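Catley Street Neighbors – May meeting notes

Notes by Tahira Usmani, who was handed the pen again because I sat closest to the door. Corrections to me before Saturday, please, and I'll fix the copy on the site.

We got going at 7:10 pm, once the chairs were out. April notes approved with one change: the Jatoi bakery is giving us the rolls at cost, which I had down as free. Sorry, Jatoi family!

Block party money. We have 482 dollars in the account after paying the street closure fee. The tent from Grotach is 274 for the day, and that includes somebody coming to put it up, so I was all for it. There was a long back and forth over whether we need a tent at all (last year it was blazing hot, the year before it poured) and in the end the tent won, seven votes to four. That leaves us thin for food, so the potluck sign-up sheet matters more than usual. Please write down what you're bringing, and please, let's not have five potato salads again – I say this as one of the five.

Parking. Cars need to be off the block by 8 am on the day. Skellum Lane has said we can use their side as long as we leave the driveways clear. I'm doing a flyer for every mailbox and will print 212 so there are spares for the Skellum side too. 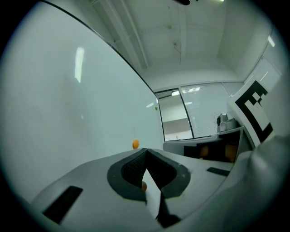
Kids' games came next, and this was the part of the evening I'd been waiting for. The sack race is back, the water balloons are out (too many scraps of rubber in the flower beds), and we still need one easy thing for the under-fives. I'd like a ball toss, with little orange balls the size of a ping-pong ball and a row of buckets to throw them into. Cheap, quick to set up, and small hands can manage it. The worry was little ones putting them in their mouths, which is fair, so we agreed a grown-up stays at that table the whole time. I've put myself down for the first hour and I need three more names.

Music. Same speaker as last year, off at 9 pm sharp. Requests can go on the list by the lemonade. We talked about a live band for a good ten minutes and then looked at the budget again, and that was the end of the live band.

Raffle. The top prize is still up in the air. I offered a quilt I haven't finished, and now I suppose I have to finish it. We ordered a roll of 2,000 tickets last time and there's plenty left on it, so no need to buy more. Tickets stay at a dollar.

Trees. The two young maples by the corner need water through the summer. We had a rota last year and it fell apart in July, so this time I'm sending reminders by text. If you don't want them, tell me now!

Any other business. The lost casserole dish (blue, glass lid) is still at my house. The streetlight outside the bakery has been reported again and I have a reference number this time.

We finished at 8:40. Next meeting is the week before the party, same room, and whoever comes in last takes the notes.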